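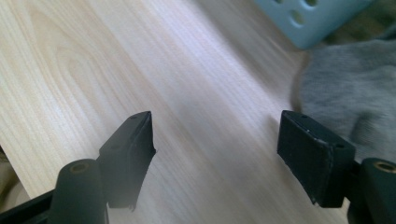 Lakanberg Tabletop Set

Hand-held gripper recordings for training manipulation policies. Release 5, October.

Contents

The set holds 2,208 episodes. Of these, 2,000 are for training and the rest are held out for testing. Please keep the split as it is, or say so if you report results on a different one.

Each episode is one folder with the wrist camera video, the gripper pose and the finger opening. Colour is stored as recorded, with no white balance correction. Glare on pale tabletops is left in, and so is motion blur.

How it was gathered

Operators at two sites, Treseck and Stuven, carried the gripper by hand and did household tasks at a table. An episode starts when the operator presses the trigger, so many begin with the fingers open over bare tabletop. We did not trim these lead-ins. If your loader samples frames evenly, you may want to skip the first second.

Labels

Every episode has a one-line task description, typed by the operator afterwards. Spelling was corrected but wording was not, so the same task can go by several names – "fold cloth" and "fold the rag", for instance.

Known problems

160 episodes from Stuven have a pose track that drifts near the end. They are listed in drift.txt and are all in the training split. The finger opening reads slightly high when the fingers are fully closed.

Loading

Use the Kirkegaard reader, or any tool that can open MP4 and CSV. Timestamps are in milliseconds from the start of the episode.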